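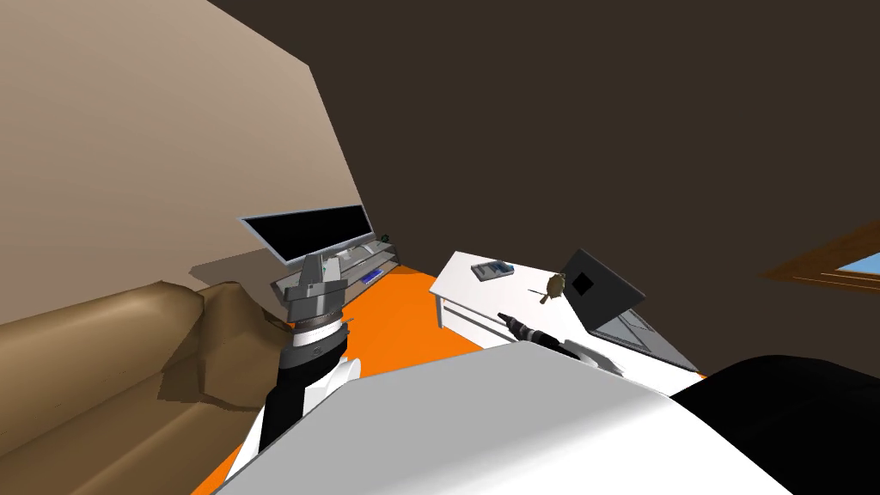

The simulated living room at Grabner, with one gripper up by the TV and the other holding a black tool on the white table.

Search this site Enter keyword Go

Kotlow lab gets its robot to stop grabbing at thin air
01/06/2019

I finally got over to Grabner to see what the robot people have been up to, and I came home with way more notes than I can fit in here. So this is the short version (short for me, anyway).

If you haven't been following along, Grabner is the little research outfit on the edge of Kotlow that works on robot arms for use around the house. Picking things up, moving them from one spot to another, that kind of job. I went expecting a big room full of machinery and spent most of my visit looking at a computer screen, which I didn't mind a bit because the stuff on the screen was great! They do their practice in a simulator called Dimska. It gives them a made-up home with a sofa, a television, a laptop on a table, all the usual clutter, and a pair of arms that a person can steer from a desk.

The news is that they have a new way of teaching the arms to grab things, and it works a lot better than the old way. They call it Vutavano. I asked what it stands for and Benedikt Gasser, who runs the project, told me it doesn't stand for anything and that he was tired of acronyms. Fair enough.

Before Vutavano, they did what plenty of labs do. A person steers the arms through a job, the computer saves every moment of it, and then a program studies the recordings and tries to copy them. Each moment counted the same. The trouble is that most of a recording is dull. The arm swings across the room, it waits while the person at the desk makes up their mind, it swings a little more. The grab itself is over in a blink. So the program got wonderful at swinging and waiting and stayed pretty bad at grabbing. Gasser showed me some of the old runs, and the arm would sail over to the table as smooth as you please and then close its fingers on nothing, right next to the thing it wanted. Then it would carry that nothing all the way back. I laughed out loud, I'm sorry to say.

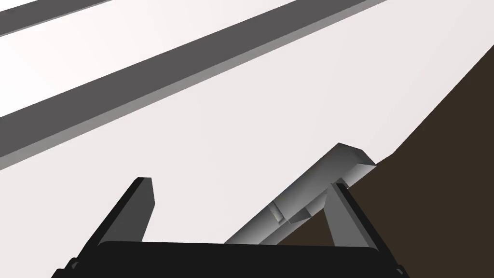
What changed is how much each moment is worth. The program now goes through every recording and finds the spot where the fingers close. Then it takes a stretch just before that, up to 40 frames of it, and makes those count extra when the robot is learning. The swinging and waiting are still in there, they just don't get as loud a voice. That's the whole idea. I kept waiting for the hard part and Gasser said there were hard parts, but they were all in picking where the stretch should start, and did I want to see the charts? I saw the charts. I understood one of them.

They had 3272 recordings to work with, all made by people at the desk, and they didn't make any new ones for this. Same recordings, same simulator, same robot. That seemed to me like the neatest bit, because collecting the recordings is slow and your wrists get sore (I had a turn and mine did). Under the old way the robot missed three grabs out of four on the long, skinny objects, which were always the worst. With Vutavano it misses one out of four. Chunky objects were easier to begin with, and those got better too, only by a smaller amount.

Meinrad Sutter, who built a good part of the training program, was more careful with me than Gasser was. He wanted me to write down that this is all in simulation and that a simulated bar doesn't slide or bend or roll off the table the way one in your kitchen does. He also said the robot still gets mixed up when an object has steps or notches along it, because it will line up with a notch when it ought to be going for the middle. "It picks a place it likes and then it's stubborn about it," he said. They have tried a few things for that and none of them helped much so far.

And there's one thing that got worse! Now that the robot pays so much attention to the last little stretch, it gets slower as it comes in close. On some of the runs I watched, it crept up on the object like a cat on a moth. Sutter thinks it's copying the people, who all slow down right before they grab. He'd like to fix it. I thought it looked polite.

My own turn at the desk was a mess, by the way. You hold a controller in each hand, and I kept forgetting which arm was which. I did manage to pinch something on the table and then let go of it again by scratching my nose. Gasser said they'd leave my run out of the collection, very kindly.

The write-up of the method was finished in May and is going around to other labs for comments. Sutter says the next step is moving it over to real arms, and he wouldn't give me a date no matter how I asked. They'll be starting with just the long objects, because that's where the old way was weakest and they'd be able to tell quickly if the gain carries over. I've asked to come back for that, and I've promised to keep my hands off the controllers.

We use cookies to remember your settings and count visits. By staying on this site you agree to this. OK More info

Get our stories in your inbox. Your email Sign me up

Comments

tallpinesue
I enjoyed this. My husband carries nothing back from the kitchen all the time so I feel for the robot.

R. Obermark
Question on the numbers. Were the grabs tested with the objects in new places, or in the same places as in the recordings? Makes a big difference.

Reply from the author
Good question and I did ask that one! New places. Sutter told me they shuffle the objects around before each test run.

R. Obermark
Thanks. Then that's a decent jump for no new data.

gearbox_dan
I'd want to see what happens if they only train on the last stretch and throw out the rest.

Reply from the author
They tried it. The arm was fine once it got close but it hardly ever got close.

mossyhollow
Cat on a moth, ha. Please do write about it when they get to the real arms.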